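Chapter 7
Pattern and the Patience of the Eye

Most people choose a pattern in a shop, from a sample the size of a biscuit, and then live inside it for years. Colour forgives this sort of haste. Plaid does not.

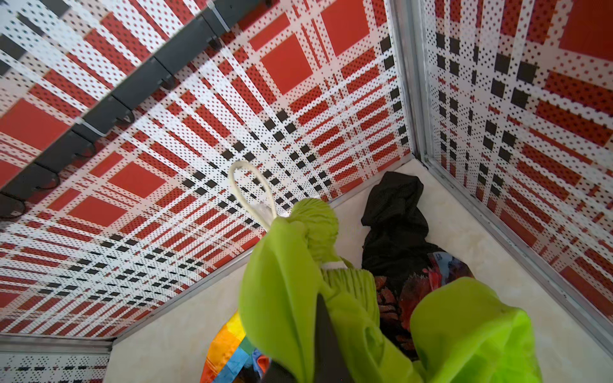 Figure 7.2 Red, white and black plaid on two walls meeting at a corner.

We begin with scale, move on to repeat, and reach the awkward matter of corners in section 7.4. Readers who have already papered a hallway may find that section painful.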